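Werkstatt & Ordnung > Kleinkram und Aufbewahrung
Thema: Weißer Kunststoffkoffer als Kästchen für den Schreibtisch, was kommt rein?

lötkolbenliesl
Beiträge: 806
Hallo ihr Lieben,
ich habe mir endlich den weißen Kunststoffkoffer vorgenommen, der seit Januar bei mir im Regal stand, und möchte daraus ein Kästchen für den Arbeitstisch machen. Also für die Sachen, die man ständig in der Hand hat und dann doch wieder in der ganzen Wohnung sucht. Bisher lag das alles in einer Schublade vom Linura-Schrank, und da wandert es beim Aufziehen nach hinten und ist weg. Der Koffer hat abgerundete Ecken, der Deckel klappt ganz nach hinten auf, und man kann ihn prima flach neben die Arbeit legen. Gesetzt ist bei mir auf jeden Fall der schwarze Stift, ohne den geht gar nichts, ich beschrifte ja wirklich jedes Tütchen.

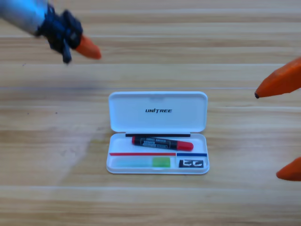 Jetzt grüble ich, wie ich den Rest aufteile. Mehr als einen Schraubendreher möchte ich eigentlich nicht drin haben, sonst wird es wieder so eine Rumpelkiste. Wie macht ihr das? Schaumstoff ausschneiden oder einfach reinlegen?

Kistenkarl
Schönes Projekt! Ich bin da allerdings strenger: Schaumstoff, und zwar von Anfang an. Ich habe mir bei Badunero Platten in 20 mm besorgt und für jedes Teil eine Mulde geschnitten, mit dem Cuttermesser und viel Geduld (und zwei Pflastern). Seitdem sehe ich abends auf einen Blick, was fehlt. Wenn man einfach nur reinlegt, hat man nach dem ersten Tragen Kraut und Rüben, glaub mir.

murmelbahn
Da muss ich dir widersprechen, Karl, auch wenn deine Kisten immer eine Augenweide sind! Für einen Koffer, der auf dem Tisch liegen bleibt, finde ich Mulden viel zu starr. Kaum hat man alles ausgeschnitten, kauft man sich einen anderen Schraubendreher mit dickerem Griff, und der passt dann nirgends hinein. Bei mir waren das 22 Mulden, und benutzt habe ich am Ende vielleicht die Hälfte. Ich würde die Teile einfach quer legen und mit einem Steg trennen, fertig.

lötkolbenliesl
Danke euch beiden, da habe ich gestern bis spät drüber nachgedacht! Ich tendiere zu murmelbahn, entschuldige, Karl. Im unteren Teil der Schale sitzt ja sowieso schon eine geformte Leiste mit farbigen Markierungen, ein bisschen Rot und ein längeres Stück Blau, und darunter der durchscheinend grüne Einsatz. Den Einsatz lasse ich drin, der gefällt mir viel zu gut. Oben kommt der Schraubendreher quer hinein, den Griff nach rechts, weil ich Rechtshänderin bin und so gleich richtig zugreife.

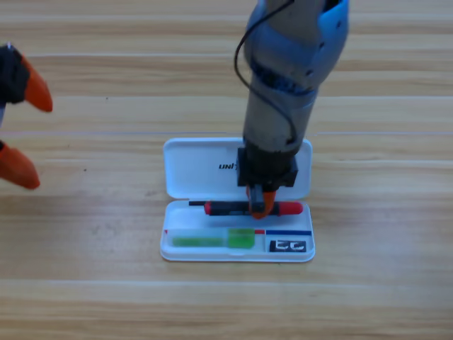 Der rot-schwarze Schraubendreher im oberen Teil der Schale.

Kistenkarl
Sei dir verziehen. Der rote Griff ist jedenfalls gut gewählt, so was findet man auch im größten Durcheinander wieder. Aber leg wenigstens ein Stück Filz unter, sonst klappert es bei jedem Schritt. Ein Streifen von 110 mm reicht für den Griff bestimmt.

murmelbahn
Filz, da sind wir uns ja doch mal einig! Und falls der Stift mit dazu soll: bitte mit Kappe drauf. Mir ist mal einer in der Tasche ausgelaufen, den Fleck habe ich heute noch.

lötkolbenliesl
Filz habe ich noch vom Basteln da, leider nur in Senfgelb. Ich probiere es am Wochenende aus und melde mich. Wo bekommt ihr eigentlich selbstklebenden her, der auf glattem Kunststoff auch wirklich hält?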